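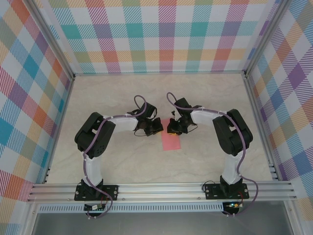
Two arms on a shared aluminum rail, grippers turned toward the middle of the floor.

Moisture, not heat, ruins most stored grain in the Flolton district, according to the technician who looks after aeration at the Gromum elevator. She has worked there for 13 seasons and asked that we leave her name out, as she also does private inspections for growers nearby.

The elevator takes in canola, barley and a little flax. Each bin has a full perforated floor, a centrifugal fan and a set of temperature cables hung from the roof. She reads the cables twice a week through the winter and daily once the thaw begins in March.

"People look at the top sensor and stop there," she said. "The top sensor tells you about the headspace. The one I want is in the core, two-thirds of the way up, where the warm air ends up."

The mechanism is well understood. Grain binned in late summer stays warm in the centre while the outer layer cools against the steel. Air sinks along the wall, crosses the floor and rises through the core, carrying moisture with it. Where that air meets cold grain near the peak, it gives the moisture up. A crust forms, and spoilage starts under it.

Her remedy is to cool early and in stages. She runs the fans whenever the outside air is at least five degrees colder than the grain, and leaves them on until the cooling front has passed right through the bin. Stopping halfway leaves a damp band at the front itself.

"A front moves at the speed the airflow lets it," she said. "At low rates you are waiting a week. If you shut down on day three to save on hydro, you have parked the problem in the middle of the bin."

On fan sizing she was blunt. A fan chosen for barley will not push the same volume through canola, where the seed is small and the resistance high. She measures static pressure in the plenum with a plain manometer and checks it against the fan curve. One grower on the MacDonald road had been running a fan for years at a pressure where it moved almost no air. The motor sounded normal.

Bin 2 at Gromum was refitted last fall with a Mameck controller, which switches the fan on temperature and relative humidity together. Its log for the season shows 332 fan hours. She still walks over to check it.

"The controller is fine. The humidity probe drifts," she said. "I had it reading 97 per cent on a dry afternoon. If I had believed that, the fan would have sat idle through the best cooling weather of the month."

She now compares the probe with a hand-held meter every second Friday and writes both values in a notebook kept in the scale house.

Coring came up last. After filling, she draws a few loads from the centre of each bin, until the peak has inverted to a shallow cone. Fines collect in the middle during filling and choke the airflow there — removing them does more, in her view, than a larger fan would.

"It is an afternoon with a truck and an auger," she said. "Growers will spend thousands on a fan before they will do that."

July 6, 2019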